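Pomstead kitchen chores trial
Progress report to Griet Vanhove, September
From: Ronaldo Dagdag

You asked for a plain answer on whether a machine can take over the sink and counter work yet. It can't, and I would not plan next year's staffing on it.

We now have 3426 recorded demonstrations, done by people holding the grippers themselves. Of those, 1541 passed review. Felicidad threw out most of the others for bad tracking or a hand blocking the view. The sink is our worst station. Glossy white surfaces give the software little to hold on to, and small items get lost against them.
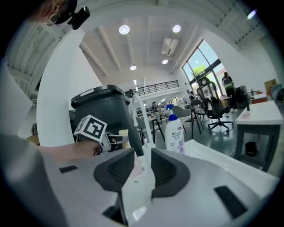
Sink station, hand-held grippers in use. White faucet, basin and pump bottle at the counter.

The Likby arm, trained on the reviewed set, got 338 clean finishes out of 1000 tries at moving a cup from counter to basin. Prelia's sales sheet calls this "ready for the home." A cup is the easy one. We have not tried plates, and Primo doesn't want to until the grip stops slipping.

Nadhirah thinks more sink recordings will help. I have my doubts, but her request is modest and I support it. I do not support buying the second arm. Please let me know before Baluyot's quote runs out.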